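Haushaltsroboter: kann das inzwischen irgendwas?

kuechenrolle63
Bei uns in der Werkstatt (Lawal, kleine Dreherei) steht seit August ein Motex-Arm und entgratet. Macht er gut, solange jedes Teil exakt gleich liegt. Jetzt fragt meine Frau, wann so einer daheim den Kühlschrank einräumt. Ich habe »bald« gesagt und mich verdrückt. Was meint ihr?

grelholm_sued
Bald ist bei denen seit 27 Jahren.

tastfinger
Ganz so finster sehe ich es nicht. Laufen können die Humanoiden mittlerweile ordentlich, die Hände haben richtige Finger. Schwierig ist das Greifen von Zeug, das rund ist und wegrollt.

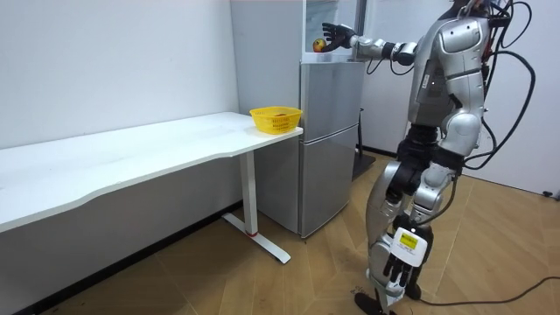
Einen Apfel zu nehmen, ohne ihn zu zerquetschen oder vom Kühlschrank zu schubsen, ist für eine Maschine immer noch Arbeit. Mein Neffe kann das mit 3, allerdings legt er ihn angebissen zurück.

druncombe_fan
Widerspruch. Mein Druncombe saugt täglich und hat in 681 Betriebsstunden nur eine Socke gefressen. Das ist Hausarbeit, die Maschine kann es, fertig.

grelholm_sued
Wer räumt vorher die Stühle hoch?

druncombe_fan
Ich.

grelholm_sued
Eben.

kuechenrolle63
Beim Motex genauso. Einer von uns legt die Teile ein, der Arm bekommt das Lob.

tastfinger
Trotzdem spart ihr Zeit, oder? Ein halber Helfer ist mir lieber als keiner. Nur zahlen würde ich für den halben halt auch nur die Hälfte.

druncombe_fan
Wo gibt's den Rabatt?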